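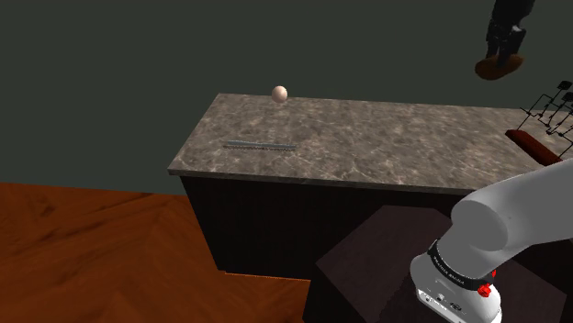
Attachment 1: stone-topped counter with robot arm, gray-green wall behind.

Ticket 727
Opened by: Kristaps Adomaitis
Opened: June 1, 2004
Product: Pruvico wireless router
Status: open, waiting on customer

Hi again, me with the router. Your last reply asked me to start over and write down everything I've tried, so here goes (sorry, it's long).

The wireless drops whenever I send a big email. Reading mail is fine, web pages are fine, I can even listen to the radio station out of Chisholm all evening without a hiccup. But the minute I attach something to a message in Relden and hit Send, the progress bar gets partway across, sits there, and then the little signal icon goes gray. The internet light on the router stays green the whole time! My laptop just can't see the router anymore. It comes back by itself in around 6 minutes, or right away if I pull the plug.

What I've tried so far:

Changed the channel from the one it came with to 11, then to 1. No difference on either.

Turned off the encryption for one test and turned it back on after. Same thing.

Plugged the laptop straight into the router with the yellow cable. The big email went right through, twice. So I don't think it's Waltilis (they're my cable company), and their phone guy agreed, though he'd probably agree to anything that gets me off the line.
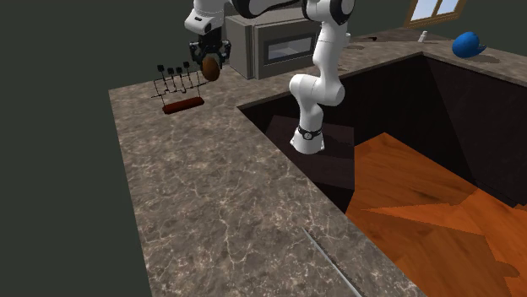

Then I went after the firmware. Your download page lists a newer version than mine, so I grabbed it over the cable, and the update screen said "file not valid" and bounced me back to the login. I downloaded it again in case it got mangled and got the same message. Is there a separate file for the older model with the single antenna? The sticker on the bottom doesn't say anything about a revision that I can find, unless it's part of the serial number.

I also did the paperclip reset. That wiped my password and the cable settings, so I spent the rest of the evening typing those back in - not my favorite evening.

Update, same night: I tried smaller attachments to see where it gives up. A 200 KB file goes through every time. Anything a lot bigger kills it. 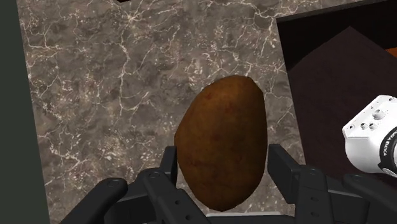 I left the log page open on my wife's desktop, which is wired, and it stayed up when my laptop dropped. The last line before the drop says "WLAN restart" with no reason given. There are 12 of those lines in the log now and I can paste the whole thing in if you want it.

One more thing. Your second reply told me to lower the "fragmentation threshold" under Advanced. I don't have that setting. My Advanced page has the time zone, remote management, and a button that says Restore. Maybe that's in the firmware I can't install?

Anyway, please don't close this one like the last one. I'm fine with swapping the unit if that's where we're headed, but I'd need to know if I have to send mine in first, because the desktop runs through it too.

Thanks,
Kristaps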